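Herine: a word list of household Persian as my family speaks it

Readme, last touched in August

Hi! I'm Keyvan Amini and this is the folder where I keep the words my grandmother used around the house. It started as a note on my phone and got out of hand, so now it has a name (Herine, after the street she lived on) and a version number and people write to me about it. If you only want the data, grab words.csv and ignore the rest of this page.

What's in the folder

words.csv – the main list, almost 3000 rows, one word or phrase per row
sayings.csv – 162 sayings, with a literal translation and a looser one
audio/ – short recordings, mostly me, some my aunt
notes.txt – arguments with myself about spelling

The columns in words.csv

word: the word in Persian script
latin: how I'd write it for a cousin who can't read the script
meaning: plain English, as short as I could make it
room: kitchen, yard, bedroom, street or any
who: the initials of whoever I heard it from
sure: yes, mostly or no

Please look at the "sure" column before you use anything! A "no" means I remember the sound of the word but I've never found a second person who knows it. There are words for stirring and scraping in there that may well be one woman's private vocabulary, and I love them, but don't go putting them in a dictionary.

About the spelling

The latin column is a mess and I know it. I write the long a as "aa" and the short one as "a", which is fine until you get to words where my family says something like an "o" anyway. So "naan" is in there as "noon", the way we say it at home, and the bookish form is in the notes. I tried a proper academic system for a while, with dots and bars over everything, and my cousins stopped reading it. Out it went. If you need the academic version, the Persian script column should get you there with a bit of work.

I don't mark stress. I probably should.

How I collected it

Mostly by phone, sitting with a cup of tea and asking my aunt what you call the thing you do to rice before the lid goes on. She'd give me a word, then a story, then a different word, then she'd take the first one back. I typed while she talked. When she and I disagreed I kept both and put "mostly" on each. The food words came first because that's what we talk about anyway, and the kitchen still has far more rows than any other room. The street words are thin. My grandmother had plenty to say about the neighbors, but a lot of it I've left out (some of those families are still there).

Version 1 went out with 100 words and a typo in the file name. Version 2 added the sayings. This one adds audio, and I've renamed the "place" column to "room", so if you wrote a script against the old file it'll break, sorry.

Things that are wrong with it

It's one family. We moved twice and married into other towns, so some of what I call "ours" is borrowed from my uncle's side. Verbs are listed in whatever form I heard them, usually somebody being told to do something. There are doubles I haven't merged, and 10 rows near the bottom have no meaning filled in at all.

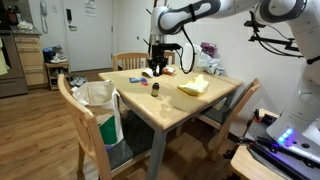
The furniture words need the most help. I have a good one for a low table you eat around and two for the cloth that goes over it, and past that it's mostly the same words everyone uses. If your family had its own names for chairs, trunks, shelves or bedding, I'd really like to hear them.

Using it and adding to it

Take it and use it for whatever you like – flash cards, a class, a card for your mother. I'd be happy if you kept the name Herine on it. To add a word, send me a row in the same shape, with initials in "who" and your best guess at "room". A recording is lovely but optional, and a phone held near the mouth is plenty good enough. Please don't correct the grammar in the sayings, they're supposed to sound like that.

Next up is merging the doubles, and then the yard words, which I've been putting off until my aunt and I have a free morning on the phone.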